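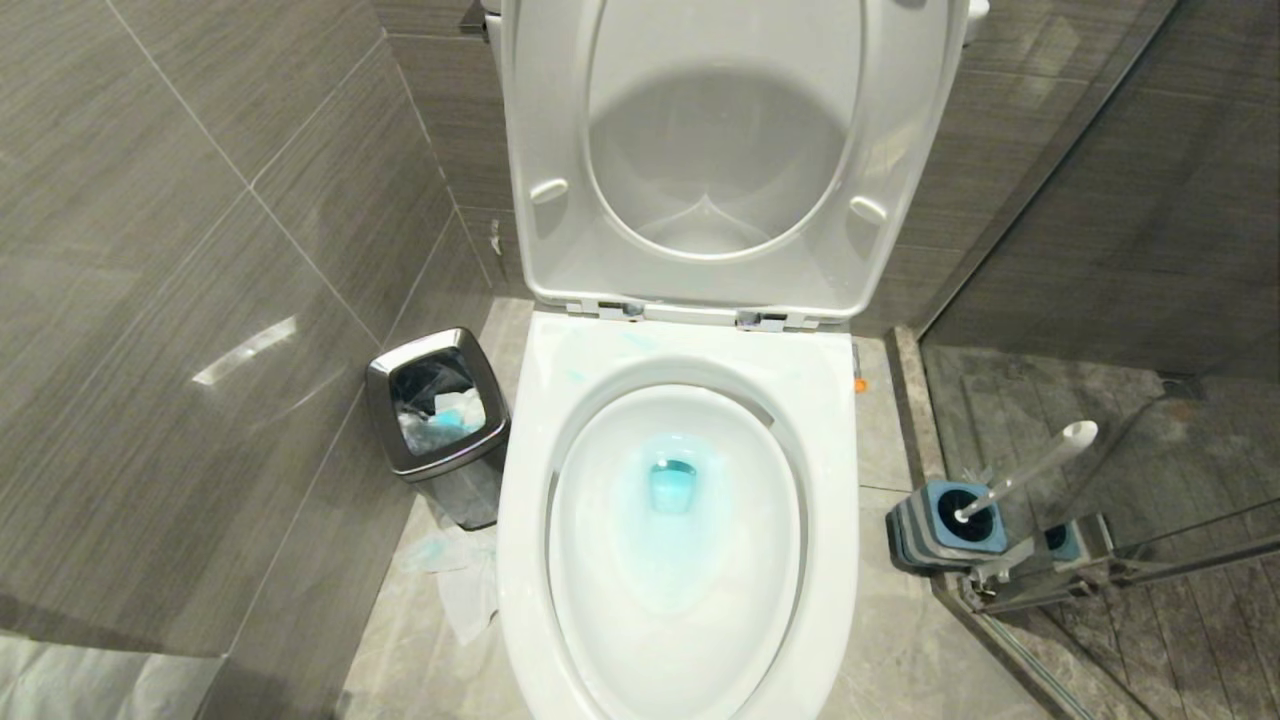 Sombat Thepsuriya wrote to me that I must be a very unhappy woman if I keep a notebook of my water bills. He had read my post from May, and he said that in his house the bill arrives, it is paid, and life continues. He also asked, more kindly, what I have learned from all this writing down, and if it ever saved me any money.

I want to answer him properly, so I opened the notebook again. The first page is from 2008, the year we moved to Danness. I did not speak the language well then, and the water bill was the first official letter I received with my own name on it. I read it with a dictionary, every line, also the small lines on the back. I think this is why I kept it. It was a kind of proof that I lived here.

After the first one I kept the second, and then it was a habit. I write the date when the envelope comes, the meter number, the amount, and one short sentence about the house. In the beginning the sentences were only practice for my grammar. "My sister is visiting and she takes long showers." "The tomatoes are thirsty." Now I have 186 of these sentences, and when I read them one after another I can see my English becoming better, and my sister's visits becoming shorter. 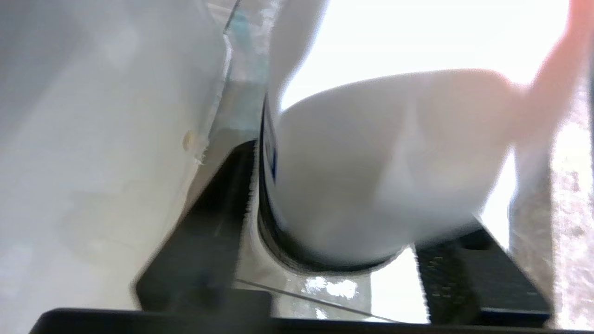
The part about money is also true, Sombat. One winter the bill jumped up with no reason that I could find. I called the office and a young man told me that people always forget their guests. But I had my notebook, and there was no guest in it. I read him my numbers for the same month in four other years. He was quiet for a while and then he sent somebody to look. It was a leak in the pipe between the street and the house, under the grass, where we would never see it. They gave back a part of the payment, and I wrote down that sum too, with a small star.

My husband says the star is the real reason I continue. He is a patient man, but he keeps no papers at all. He once threw away the guarantee of our washing machine together with the box, and when it stopped working we had a long evening.

There is something else that I did not write in May. When my mother became ill I went home to be with her for a whole spring, and my daughter, who was still in school, took over the notebook. I did not ask her. When I came back I found her round handwriting on three lines. The sentence on the last one is "Mama comes tomorrow, I watered everything."

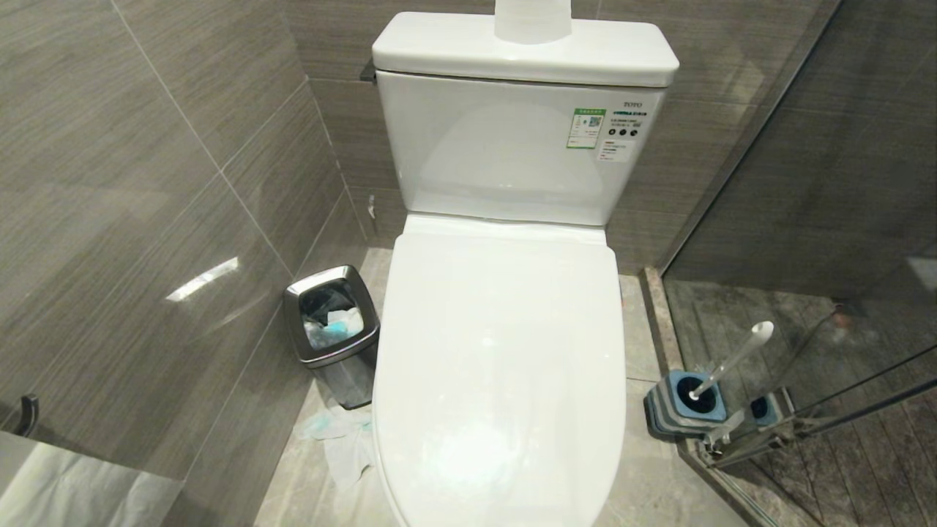 I have tried to move the notebook to the computer, because the bills themselves come by e-mail now. I made a nice table with colors. It worked for two months and then I forgot where I had saved it. So I print the bill, I copy the numbers with a pen, and the printed paper goes to recycling. I know it sounds foolish.

If you want to begin one of your own, take a notebook with lines and a hard cover. Mine is the second one, and the soft cover of the first has come off completely. Write the amount on the left and leave more room than you think for the sentence.

The next bill should be here before the end of the month. I already know my sentence for it, it will be about the new neighbor and his trumpet.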